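Open day at Gernlow draws a crowd for hand-held gripper demo

August 5, 2025

PURKBRIDGE - Gernlow opened its doors to the public this week and the line was out past the parking lot by mid-morning. Final count at the desk: 687 visitors. Last year's figure was 138, so the coffee ran out early.

Main draw was the household handling program. Not the big arms in the back hall, which were switched off for servicing anyway, but the hand-held grippers. People carry them, squeeze them, pick things up with them, and the recordings go to Gernlow's software group, who use them to teach robot arms the same jobs. Bedroom tidying is the current task. Small stuff on soft surfaces. Caps, bottles, tubes, that kind of thing.

Jeptoo Urio, who runs the program, did the morning talk. She kept it short. A bed is harder than a table, she told the first group, because it gives when you press on it and the item goes down with it. Hard tabletops were the whole of the work until April. Then came the switch to beds and sofas, and the success rate on the arms dropped hard before it came back up.

Visitors got to try a gripper themselves at two tables in the front hall. Kids were better at it than the adults, by a lot. One girl asked for a third turn and got it. 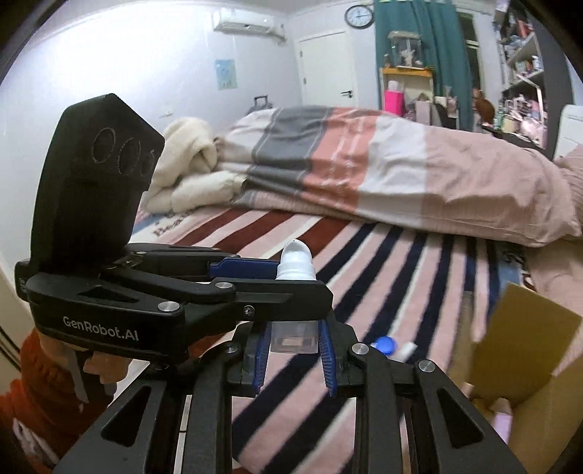 Do you need any training to use one of the grippers?

About ten minutes with a staff member is enough for most people. The grip works off a squeeze of the hand, and the hard part is slowing down, as most beginners close the fingers too early and knock the item away.

Fuseini Mensah took the afternoon session, on what happens to the recordings afterwards. Dry subject, full room. His team goes through every session and throws out the ones where the gripper was moved too fast or something got in front of the lens. Nearly 95 percent get kept now. It was much lower at the start, he said, and he put the change down to better instructions for the people doing the picking. The old instruction sheet ran to several pages. The new one fits on a card.

Somebody in the second row asked about privacy, seeing as the work is done in real bedrooms and kitchens. Mensah said people sign up for it, they can stop whenever they want, and they can ask for a session to be deleted. A follow up question on how long recordings are stored got a less clear answer. Gernlow says it will post the policy on its website. We will link it when it's up.

Also on show: a sorting bench from Skameo, the parts supplier across the road, and a floor robot called Tomar that carried leaflets up and down the hall. Tomar stopped dead twice at the same door strip and had to be given a push. Got a round of applause the second time.
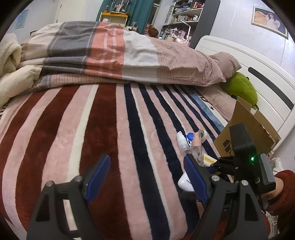 Urio's team picks what goes on the bed each session, and she spent a good part of the second tour on how they do it. Everything has to be something a person would really leave lying about. Shapes get mixed on purpose. A roll of tape standing on its edge is one problem, a spray bottle lying on its side is another, and a clear plastic bottle is the one the software people complain about most, because cameras have trouble with see-through things. Patterned bedding makes it tougher again. Wide stripes can fool the software into seeing an edge where there is none, so the team asks for more of them, not less. Plain white sheets are pretty much solved, according to Urio.

When will any of this be for sale? Not soon. Gernlow has no product date and Urio would not be drawn on one. Next step is getting an arm to clear a bed and put the items in a box, start to finish, with no help. It can do parts of that. She said the putting down is going slower then the picking up.

Local hiring came up as well. Purkbridge has been waiting on news of the second building, and the company confirmed only that planning is still under way. It is looking for more people to do pick-up sessions at home, paid by the hour, evenings OK. Forms are at the front desk or can be mailed out on request.

Gernlow plans another open day next year, date to be set. Parking will be moved to the Skameo lot, and groups of ten or more are asked to book ahead. School groups can come seperately during term, call the front desk to arrange.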